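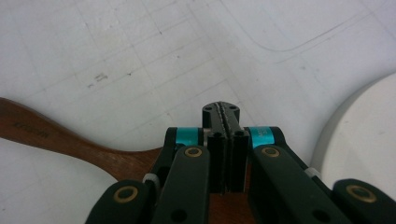 To: Turadar users list
Date: April 5, 2022
Subject: Re: Jaws read closed but the tool says open

On the fault reported last month:

> We have had the same trouble on two Cekgate hand-held grippers since
> March. The jaws are shut on the bench and the log gives an opening of
> 10 mm. It comes and goes. If you restart the logger it reads right for
> a while, then drifts off again. Table work only, plates and wooden
> utensils, nothing heavy. Has anyone found the cause, and is it safe to
> replay the recordings on an arm?

Please don't replay them until you have checked each one. We did, and it cost us a plate and a bent bracket. The arm took the logged opening as true and closed 10 mm further than the operator had. Our force limit was set too high to stop it in time, and that part was our own mistake. The arm was behind its screen and no one was hurt.

The cause on our tool was the zero setting. Turadar stores the closed position when the logger starts, and if the trigger is held even slightly at that point it stores a wrong value and carries on without a warning. We went back through 880 recordings made at Kondwood and 418 of them had a bad zero. All of those came after the update to version 2, so I would look there first.

The drift you mention sounds like a second fault. We had a loose encoder plug which did much the same – the reading was fine at rest and wandered once the tool was tilted. Push the plug home and tie the cable down, then try it again.

What we do now:

Let go of the trigger, start the logger, then close the jaws fully and check the reading is zero.
Do the same at the end of the session and write both values in the log.
If they differ by more than 2 mm, the session is not used on the arm.

I have sent the logs to Lepik and asked for a warning at start-up. No reply yet. Could you post your version number, and say whether both tools drift the same way?

Kondwood bench team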